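Two Arms and a Takeaway Box: Living with the Clika Bench Cell
Speaker notes. Slot is 22 minutes, leave room for questions.

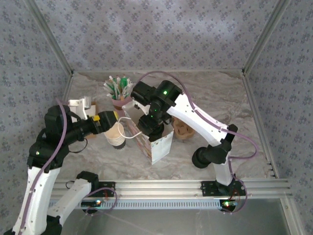

Start without the slides for a minute. Ask who in the room has bought a robot. Then ask who still uses it. Wait for the second lot of hands, which will be smaller, and don't make a face.

Say what we are. Wogan does packing trials for cafés and bakeries, mostly the dull end of the counter. We took the Clika kit on loan from Dirau in November, at our place in Clandavton, and we paid the ordinary loan fee. Dirau have seen these notes. They asked for one change, to the spelling of Clika, which I had wrong throughout.

SLIDE 2. What you get
Two arms on one rail, a frame, a floor, a box of cables and a booklet. The booklet is good up to page 40, where it starts referring to a menu that has since been moved. Mention the wallpaper, people always ask. You can order the cell with plain grey walls or with a choice of patterns. We went for the small flowers. Dirau's line is that a busy background makes for a tougher trial, and I have no quarrel with that, though it does feel like working in somebody's aunt's spare room.

(Pause. If they laugh, move on. If they don't, move on faster.)

SLIDE 3. The job
A drinks order, as it would go over a café counter. Paper cups, straws, a moulded carrier, a tall paper box to put things in. Any sixteen-year-old with a Saturday job can do it while talking to a friend. One arm sees to the cups, the other reaches into the box, and the interesting part is whether they can do it without meeting in the middle.

Explain why we picked it. Paper cups are horrible. They squash, they stick together, and a stack will roll off if you so much as look at it. A kit that copes with paper cups will probably cope with your product. A kit that has only been shown lifting wooden blocks has told you a lot about wooden blocks.

SLIDE 4. The number
We logged 1,532 runs over the loan. Say it slowly, it is the only big number in the talk. A run is one order started, whether or not it ended in anything a customer would accept. Do not get drawn into percentages here, the full table is in the handout and it needs its footnotes.

What I'm happy to say out loud:
Getting one cup off a stack was the worst step by a long way. Two cups came away together so often that we gave it its own column in the log.
Straws went better than I'd feared.
The carrier was fine once it was lying where the arms expected it, and a sulk if it had been nudged.
Reaching down into the box was the step I'd show to your boss.

SLIDE 5. Things I liked
The shared rail. Both arms sit on the same piece of metal, so when you bump the bench they at least agree about where they are.
The status lights are bright enough to see from the kettle. This sounds like a joke and was worth a good deal to us.
Support answers the phone. A person, too, with opinions about cable ties.

SLIDE 6. Things I liked less
Cables. They loop about on the outside of the arms, and you will spend your first week learning where they'd like to be. Ours ended up with more slack than the booklet shows.
The circuit boards sit out in the open near the arm bases. Handy for checking a light, less handy near anyone with a mug of tea. Ask for covers. There is a set, listed under accessories, priced as though it were jewellery.
Setting up took us 2 days. The brochure says an afternoon, and doesn't say whose.

SLIDE 7. Would I buy one?
For trials, yes, and we've asked for a quote. For a real counter at half past eight in the morning, no, and to be fair Dirau don't sell it for that. If a reseller tells you otherwise, ask to see it split a fresh sleeve of cups while you stand there.

Likely questions
Noise: you can talk over it.
Training your own staff: allow a week, and choose somebody patient.
Does it do lids: we didn't try lids. We discussed lids and went to lunch.

Handouts are on the table by the door. Take the clicker back to the front desk.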